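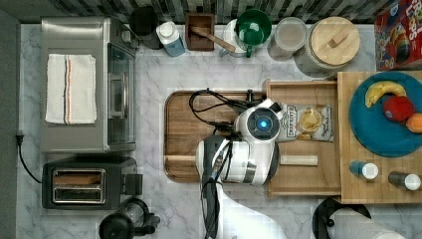 Buveck has opened orders for the Pesel counter kit, a single-arm package for labs and small developers who want to run household handling tasks on an ordinary kitchen counter. The kit covers the arm, a parallel gripper, a wrist camera, cabling and a license for the Kongkaew control software. The list price is unchanged from the preview announced in October. Buveck sells the kit direct and through Orkden, which also handles repairs.

The main change from the preview version is in the wrist camera setup. Calibration used to be a separate program with its own file format. It now runs inside Kongkaew, takes 36 poses, and writes its result straight to the arm profile. If the camera is removed and put back, the routine has to be run again. The manual says so on the first page of the camera section, and the software shows a warning until it is done.

Buyers should read the section on close-range viewing before they plan a layout. With the gripper low over a counter, anything tall and near the wrist takes up a large part of the view, and polished fixtures throw highlights that the default exposure setting handles poorly. Kongkaew has a fixed-exposure mode for this. It is off by default. 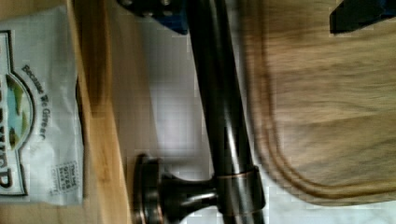
Photo: Verna Nguyen-Tran

A dark, glossy faucet beside a cutting board is a fair test of that mode. Fast wrist moves also blur nearby surfaces, and the release notes recommend a short pause before any frame used for grasp planning. The pause is set in milliseconds, with 200 as the shipped value. Raising it slows the cycle and has no other effect we could find in the documentation.

The task library is the other reason to look at the kit. It holds 337 scripted routines, grouped by object type. The groups most relevant to kitchen work are fruit, small canisters, bagged goods and toaster items. Each routine is a plain text file that can be copied and edited. Drawer and tray routines are listed as beta and need the handle height entered by hand. Recorded runs are saved with joint positions, gripper width and wrist video on a common clock.

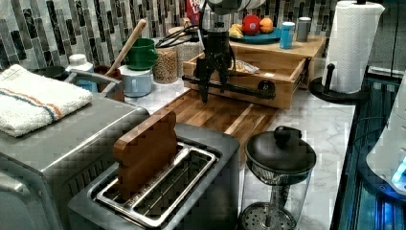

Verna Nguyen-Tran writes that the cable guide deserves more attention than it gets in the manual: "Leave slack for the full wrist turn, then run the whole range at low speed before you put a single jar on the counter. The clip positions in the drawing are too tight for anything past the halfway mark." Buveck has told customers that a revised drawing will go out with the next software update.

Spare finger pads are ordered separately under part number 1251. Existing preview customers can move to the current Kongkaew release without new hardware, but old calibration files will not load.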